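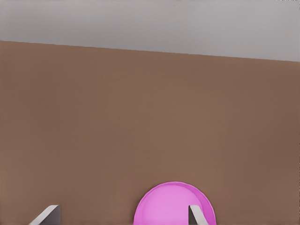 3.2 The shared bench and its simulated copy

We should say a little about where all of this took place, as the room shaped the method more than we expected when we began in July. The Graleck workshop is a shared space, and our bench had to be cleared every evening for whoever was building chairs or mending bicycles the next morning. Most of the early practice therefore happened in a simulated copy of the bench, which Wolfram Schwerdtfeger put together on his home computer and which we came to call Corley. In all we ran 2,166 trials there, and we are still fond of it.

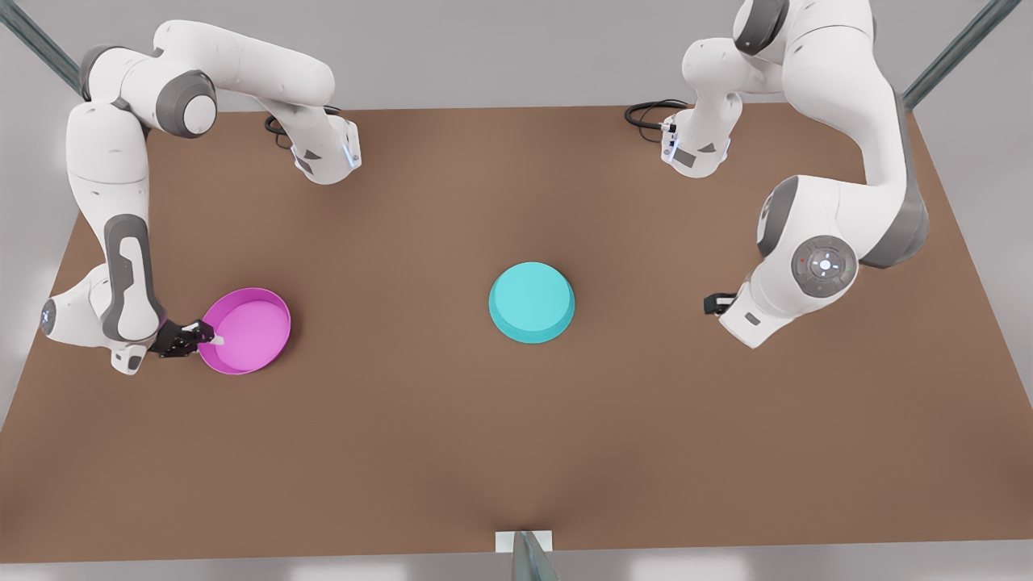 Figure 5. The Corley workspace with both arms.

Our interest in this section is how little a hobby builder needs to model before a two-arm task becomes worth practicing. We left out wood grain, clutter and the many small dents of the real bench, and kept the things that the arms could bump into or pick up. In Figure 5 the arm on the left has the pink bowl by its rim while the other gripper is still free, with the cyan dish standing between the two arms. We found layouts of this kind very helpful for talking through which arm ought to move next, and we spent many a pleasant evening doing so over 20 saved starting positions.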